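Home | About | Archive | Contact

Counters, week 2
Jun 27, 2022
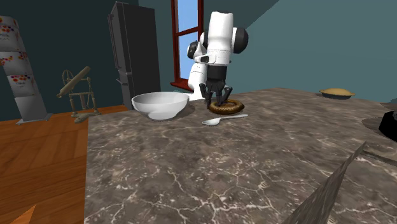 Gray-brown marble, pale veins up front.

Still no kitchen. Koltlow quoted us $1309 for the slab, then went quiet. Called twice. Grunum is cheaper but wants teh deposit up front, no thanks. Been washing dishes in the tub for nine days. My back! Sink might come in August, might not. Anyway, tacos again tonight. If anyone has used Grirnow for plumbing let me know, need someone soonish.

Print | E-mail this post
2 comments | 9 shares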